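Subject: Re: [handset-billing] Operator billing: retries after a lost confirmation

Rimantas Jõgi wrote:

> We moved the Gurnitz storefront over to the Oltalport gateway in
> February and are now seeing a small number of customers charged
> twice for the same application. The pattern is always the same:
> the handset sends the purchase, the operator takes the money, and
> the confirmation never reaches us. The customer presses Buy again
> and a second charge goes through.
>
> Our timeout is 3000 ms. Raising it seems the obvious fix, but I
> would like to hear from anyone running the same arrangement before
> I change it. Also, does anyone know what status 358 means? It is
> not in the Oltalport document that I have.

Rimantas,

I would leave the timeout alone for now. We ran the Raudsepp store against the same gateway and tried longer values. Duplicates became less frequent but did not go away, and the purchase screen felt slow enough that more people backed out of it and started again. A lost confirmation stays lost however long the handset waits for it.

The problem is where the transaction reference is created. In the sample client it is generated when the request is sent, so each press of Buy produces a new one. The gateway compares references and nothing else. Two requests with different references are two purchases as far as it is concerned, even if the account, the item and the price all match.

What we do now:

1. Create the reference when the purchase screen opens, and write it to storage on the handset before anything is sent.
2. Send the same reference on every attempt for that item until a final status comes back.
3. On a timeout, send a status query first. Only resend the purchase if the query says the reference is unknown.
4. Delete the stored reference once the status is final, whether paid or refused.

Step 3 needs some care. The status query can be answered by a different node from the one that took the purchase, and the two are not always in step. We wait 2 seconds before the first query. Without that pause we received "unknown" for purchases that had been accepted. Because the reference is reused, resending in that case does no harm, but it fills the log with rejected duplicates and makes reconciliation tedious.

As for 358, it is in the later revision of the document, under the section on prepaid accounts. It means the operator has reserved the amount but has not yet taken it. Treat it as pending. Our first client treated every code it did not recognise as a failure and offered the customer another go, so if yours is derived from the same sample I would check that branch before anything else. It may account for a good part of what you are seeing.

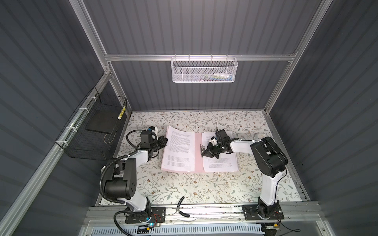 **Filed under: Operator billing / Refunds and reconciliation**

On putting right the charges already made: the gateway will not let you refund by item, only by reference, so you need the second reference from each pair. If your handset log does not keep it, the daily settlement file does. It is the fourth column, padded with leading zeros to a fixed width. Strip the padding before you compare it with your own records, or nothing will match.

The search we use is simple. Take all paid entries with the same account and the same item code, sort them by time, and flag any pair where the second falls within a few minutes of the first. For applications a customer can only own once, every such pair is a duplicate. For credits, game tokens and the like you cannot tell from the settlement file alone, and you have to look for a matching timeout on your side before refunding.

Refund the later charge of the two. Refunding the earlier one is accepted, but the licence record on our side hangs off the first successful reference, and reversing that reference withdrew the licence as well. We had several customers with their money back for one purchase and no application to show for the other. Your licence server may be arranged differently, but it is worth testing with a single account.

There is a limit of 28 days from the original charge for an automatic refund. After that the request is refused and has to be raised with the operator by hand. If your first duplicates date from the changeover, I would run the search today and deal with the oldest entries first.

Two smaller points.

Eltis handles the prepaid side differently from the other operator we connect to. A refund to a prepaid account goes back as general credit and shows on the customer's balance, but no text message is sent. Customers assume it has not happened and write in again. We now send a message ourselves when the refund status turns final. The wording should give the amount and the name of the application, as the operator's own statement shows only the name of the gateway.

The other is the Buy button. We disable it on the first press and keep it disabled while a stored reference exists for that item, including after the application has been closed and reopened. The screen shows "Checking your last purchase" and runs the status query. This is separate from the reference handling and should not be relied on in its place — a customer can still clear the application's storage, or buy from a second handset on the same account. For the second handset we have no good answer. The gateway has an optional field for a purchase key based on the account and item, which would catch it, but it also blocks legitimate repeat purchases of tokens, and it can only be switched on for a whole store.

If you can post one complete pair from your log, with the account number removed, I will compare it with ours. Please include the timestamps from both your server and the settlement file. The settlement times are in UTC and are written when the record is closed, so they will be later than yours. Leave the headers in as well, as the node name appears there and would show whether the query and the purchase went to different places.

I can also send the script for the settlement search. It expects the older file layout with a semicolon between fields — if yours has tabs, change the separator on the second line.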